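Fruta artificial

Fruta artificial é a designação dada a objetos que reproduzem a forma, a cor e, por vezes, o peso de frutos naturais. É usada em decoração, em montras comerciais, no ensino, no teatro e em brinquedos. Os materiais mais comuns são a cera, o vidro, a pedra, a madeira pintada, o papel machê e, a partir do século XX, o plástico.

História

Reproduções de frutos são conhecidas desde a Antiguidade, quando eram modeladas em barro ou talhadas em pedra. Na Europa moderna, a cera tornou-se o material preferido, por aceitar pigmentos e imitar bem a translucidez da casca. No século XIX, coleções de modelos pomológicos serviam para identificar variedades de maçã e de pera fora da época da colheita. Na mesma altura, a fruta de cera sob redoma de vidro era um ornamento habitual nas salas burguesas.
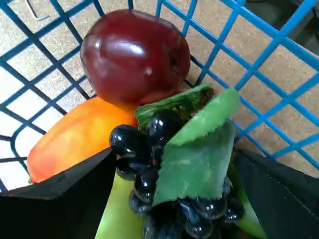 Maçã vermelha artificial num cesto azul de grelha.

A difusão dos plásticos moldados baixou o custo de produção e permitiu o fabrico em grandes séries. A cera ficou limitada a oficinas especializadas e ao restauro de peças antigas.

Fabrico

As peças ocas são geralmente obtidas por moldagem por sopro, processo que deixa uma linha de junção ao longo do objeto. As peças maciças ou de espuma são injetadas ou expandidas em molde fechado e depois pintadas. O acabamento pode ser brilhante, como na maçã e na cereja, ou mate, como no pêssego, em que se aplica por vezes uma camada de flocagem para imitar a penugem. Na oficina Cekitz, dirigida por Zohreh Kermani, cada modelo de cera recebe 5 camadas de cor e seca durante 30 horas antes do verniz. 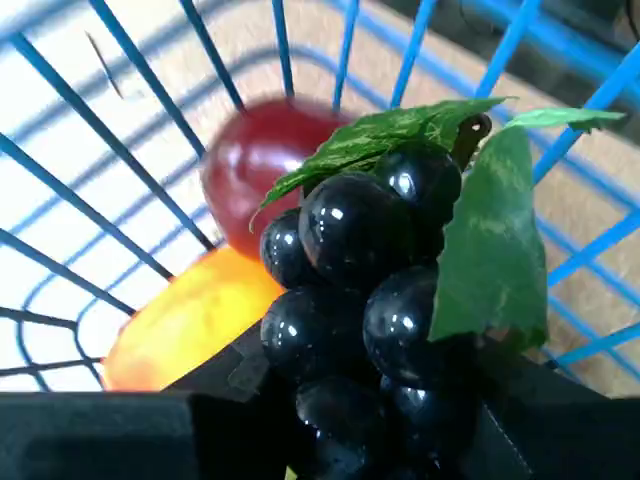
Frutos artificiais de plástico num cesto azul.

Usos

No ensino pré-escolar, os frutos de plástico são empregados na aprendizagem de cores, nomes e categorias de alimentos. Em aulas de desenho substituem os naturais nas naturezas-mortas, com a vantagem de não se alterarem entre sessões. No teatro, preferem-se peças leves e resistentes a quedas. 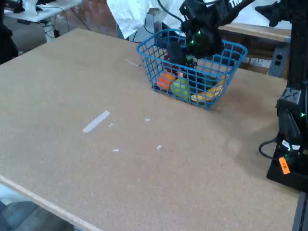
O comércio recorre também a estas reproduções em expositores de mobiliário e de cozinha, onde a fruta fresca teria de ser substituída com frequência.

Coleções

A coleção Ebrahimi reúne 601 modelos em cera e papel machê, catalogados por Arash Nikzad segundo a espécie e a variedade representadas. Uma parte do acervo é exposta todos os anos em maio.

Conservação

A cera deforma-se com o calor e deve ser mantida longe da luz direta. Os plásticos pintados limpam-se com um pano macio e água morna; os solventes podem remover a tinta.

Ver também

Natureza-morta
Flor artificial
Pomologia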